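Notebook, August, glaze shop, 4:40 p.m.

Second go at the Bittencourt celadon, and I'm writing this before I forget what I changed.
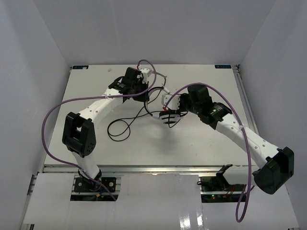 So the last batch crawled on me, mostly near the feet, and Sadia thinks it was the clay body and I think it was me being lazy with the sieve. We split the difference. I mixed 2,000 grams dry, put it through the fine sieve twice, and let it sit overnight with the lid taped down. Came in this morning and it had the feel of thin cream — lovely stuff, no lumps at all!

Dipped the Istley test tiles for a slow count of three, the Plesness ones for five. I wiped the backs and then dropped one of the Plesness tiles face down on my shoe (sorry, Till, I know those were the last of yours). It's going in anyway with the smudge marked in pencil on the back.

Water is still a nuisance. What comes out of the tap this month leaves a crust on everything, so I used the jug of distilled that was under the sink. Need to buy more. Also a new sponge.

Till Hollmann wants the kiln tomorrow for his bowls, so my tiles are riding on the top shelf with his stuff below. I'd rather have the middle, but fine. Slow up to red heat, then hold for two hours at the top.

Sadia Tanoli has the old Flondarcombe recipe card at home and says the whiting on it is higher than mine. Ask her to bring it in. If the feet crawl again, I'm trying her clay.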